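Reading Table, Rerkstead House

Gallery: the shared lounge, second floor
Photos by Marlene Bergeron. Dec 14, 2024

The lounge at Rerkstead House has one table that gets used more than the rest of the room put together.
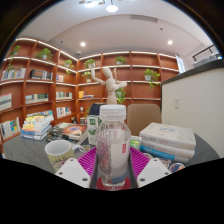 It came from the old Hinrichs office in March, when they closed their front rooms and sold the furniture. We paid 60 dollars for it and carried it up the stairs ourselves. It has a dark gray top and rounded edges, and it fits between the window and the radiator with a little space left over.

People leave books on it, and other people read them. Paperbacks go in a pile near the edge, and the thick books are kept in a separate stack on the other side. There is no sign-out sheet. If you take a book home, bring it back or leave another one in its place.

The magenta mesh mat was Adaeze Oyelaran's idea. She bought it after a hot pan left a mark on the last table we had. Mugs, bottles and drink cartons should go on the mat when there is room for them. The mat can be rinsed in the sink and dries in about 3 hours.

Magazines are dropped off by Thiện Khúc, who gets them from a neighbor. They stay out until the next batch arrives — usually a month, sometimes longer — and then go in the recycling.

The house library downstairs has 300 books on open shelves and is the better place to look for a particular title. Rainer Görtz keeps the list and can tell you if we have it.

Please take your cup with you when you leave. The kitchen is across the hall, and the dish rack is to the left of the sink.

More galleries: Front Hall, Kitchen, Library, Back Garden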